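The Last Car at Olline

Print this story | E-mail to a friend

The rental desk at Olline closed at eleven, and the last flight in had landed late. 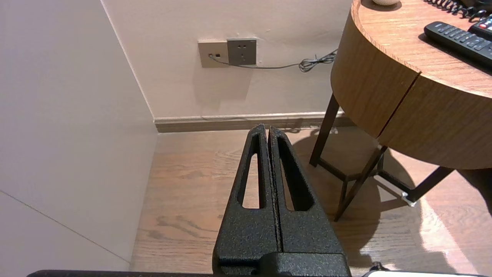 Wanting Pan told him over the phone that a deposit of 600 was normal for a one-way rental, and that he should take the car and stop arguing. He had called her from the line. He hung up and gave the clerk his card.

"Sirnov by tomorrow night," the clerk said. "After that it's another day."

"How far is it?"

"700 kilometers. There's snow past Tudose."

The car was in space 13, a gray sedan with a scratch on the rear door. He walked back in to report it. The clerk had already put on her coat, but she took out the form and drew a short line on the outline of the car.

He drove until 3 and slept in a parking lot in Tudose with the engine off. When he woke up the windows were white on the inside. He found a scraper in the glove box, and under it a folded note in pencil. It said the heater stuck on low and you had to hit the dash - left of the radio, not hard.

He hit the dash. The fan came on.

His brother's house in Sirnov was dark when he got there. He sat in the car with the heater running and read the note again. Then he put it back under the scraper and went to knock.

Comments (3)

Ultex: Did the brother open the door? I'd read more.

marlow_k: Had a rental like that one December. Mine was the wipers.

Reader: Liked the clerk.

We use cookies to remember your settings. OK | Read more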